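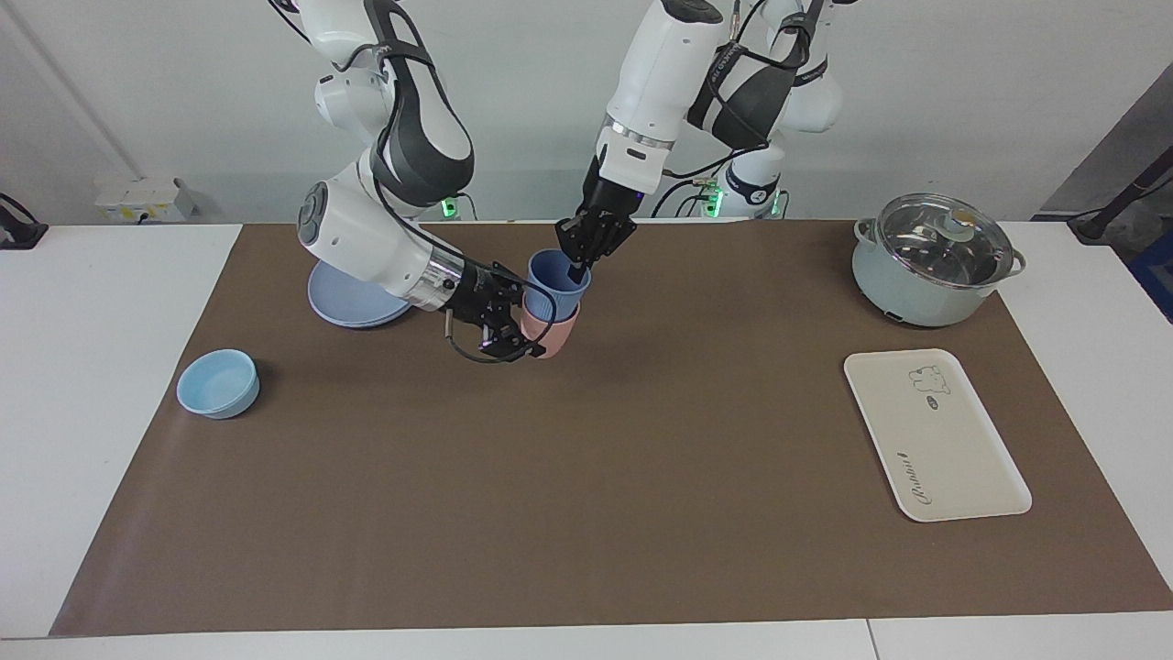

Cup nesting is the seventh task on the Pramel bench, and the one that took the most rework. The build is a two-arm setup in the shared workshop at Anomville, assembled over the winter and run most evenings after 6. Both arms hang over the mat, so the front edge of the table stays free for loading parts. In the nesting task one gripper closes on the side of the pink cup while the other holds the blue one by its rim, slightly tilted, and brings it in from above. The plate, bowl, tray and pot keep their places between tasks, so the reach limits stay the same.

Notes on the current state:

Control software is Karras, running on a used desktop under the bench. The log holds 1,212 attempts across all tasks, 428 of them cup nesting.

Cable routing was redone in January. The wrist leads need enough slack for full rotation. Too much and they drag on the mat.

Grip force on the rim is set lower than on the side wall. The soft cups deform at the higher value and the upper one then seats crooked.

Next: a Brorance force sensor on one wrist, then lids.

Reading time: 1 minute

Comments (3)

benchrat: What is the mat? Mine creeps when the arm pushes down.

Author reply: Desk mat, double-sided tape at the corners. Replace the tape when it gets dusty.

m_ohm: Would like to see the wrist cable clips up close. Mine crack at the screw hole.

Contact | Copyright Pramel Bench Notes | Back to top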